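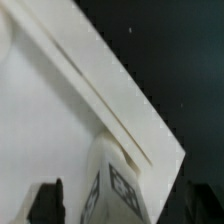 CLOSENVILLE has been about to recover since November. The regional chamber said so in its autumn bulletin, the bank said so in its winter letter, and Ngan-ling Tu, who sells office furniture on the ring road, has begun saying so to customers in the hope that one of them will buy a desk.

“I read that confidence is up,” she says. “I'd like to know whose, and whether they need chairs.”

The figure everyone quotes is 316 million, the total that local firms told the chamber they intended to invest over the coming year. It is a handsome number. It is also an intention, and Yavuz Çetinkaya, the economist who compiled the survey, is the first to point out that intentions are cheap to hold and easy to put back on the shelf.

“Companies fill in the form in a good mood,” he says. “Then they talk to their finance director.”

Over 90 of the firms he wrote to replied. Take out the largest, the packaging maker Kabbaj, and the total falls by more than half. Kabbaj wants a new production hall at Lastlow, on land it has owned for 15 years and used mainly for parking. Planning permission came through last spring. The builders have not.

Volkan Uçar, the company's head of operations, insists the project is alive. The board would like to see steel prices settle first, and then the exchange rate, and it would not object to a word from the ministry about energy tax. “We are ready to start,” he says, “once we have decided to.”

Smaller firms are more blunt. Tímea Veres runs Ivik, which makes valves for dairies and employs people she has mostly known since school. She has a full order book and two machines older than her apprentices. Last year she asked for a loan to replace one of them and was offered a shorter loan, at a higher rate, to replace part of it.

She repaired it instead. In the official statistics this counts as maintenance, and so as nothing much.

Çetinkaya thinks there is a good deal of this going on – money spent keeping old equipment alive that would once have bought new. It does no harm to this year's output. The trouble comes later, when wages have gone up and the machine has not got any faster.

The council has an answer of sorts. Beril Baysal, who leads its business office, is offering a rebate on local property tax to any firm that breaks ground before the end of the year. So far 4 have applied, and one of those turned out to be asking about a fence.

“It was quite a substantial fence,” she says.

The chamber's next survey goes out in spring. Veres has already had the reminder.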